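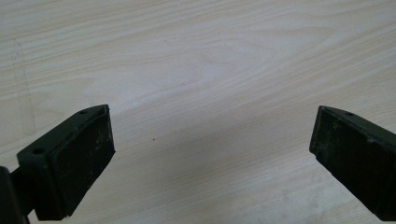

Trastby, April 2021

Pale worktop, which finish?

burnitz_bench
Fitting out a small workroom and the surface has to match the one in the photo. Light beige, visible grain. The supplier lists two finishes under nearly the same name, a hard-wax oil and a matt lacquer. Bench depth is 400 mm. Which holds up better to daily wiping?

Saarela
Lacquer. Oil wants redoing every November in a dry building, and pale boards show every missed patch.

kmk_joiner
Disagree. Lacquer is fine until it is scratched, then the whole top has to come off for sanding. With oil you abrade the spot and recoat. I have an oiled top at work, 400 mm deep as well, and it has had one full recoat.

Saarela
One recoat in how long? And what goes on it – paper or tools?

kmk_joiner
Three years. Mostly hand tools, some glue.

Kaisu Koivisto
Check what the top is before choosing. A close view of grain won't tell you solid wood from veneer or a printed sheet. If it is printed, neither finish applies. Look at the end of the board.

burnitz_bench
Fair point. The Storkero sheet only says "light grain". I'll ask for an offcut, some 200 mm long.

Saarela
Ask for two and lacquer one. I still wouldn't oil it.

kmk_joiner
Leave both a week before wiping – oil needs the time to cure.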